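Rondum – Metadatensatz zu Buchumschlägen und Klappentexten

Version 1.3, Stand August

Inhalt

Rondum enthält bibliografische Angaben und transkribierte Umschlagtexte von 1.930 Taschenbüchern aus dem Bestand der Leihbibliothek Venelitz. Erfasst sind Titel, Reihe, Sprache, Schriftsystem, Erscheinungsjahr und Genre. Volltexte sind nicht enthalten.

Dateien

titel.csv – ein Datensatz je Ausgabe, UTF-8, Trennzeichen Semikolon
umschlag.jsonl – Transkription der Umschlagtexte, maximal 800 Zeichen je Feld
genre.csv – Zuordnung nach dem Ouellet-Schema
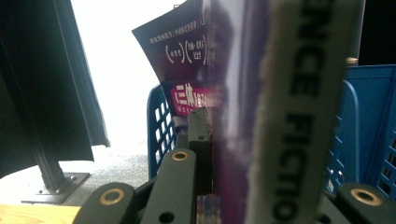
Abb. 1: Ausgabe mit chinesischem Titel (三体), Genre Science-Fiction.

Schriftsysteme

Titel werden in Originalschrift geführt. Das Feld titel_latn enthält eine Umschrift, bei Chinesisch Pinyin ohne Tonzeichen. 400 Einträge haben einen nichtlateinischen Haupttitel; bei 90 davon fehlt die Umschrift noch. Übersetzungen eines Werks sind über werk_id verknüpft.

Bekannte Einschränkungen

Nachdrucke ohne eigene ISBN sind teilweise doppelt erfasst. Das Erscheinungsjahr bezieht sich auf die Ausgabe, bei Lizenzausgaben gelegentlich auf das Original. Phantastik und Science-Fiction wurden vor Version 1.2 nicht getrennt – ältere Exporte sind mit genre.csv nicht kompatibel.

Lizenz

Metadaten: CC0. Umschlagtexte nur zur internen Auswertung im Projekt Dornari.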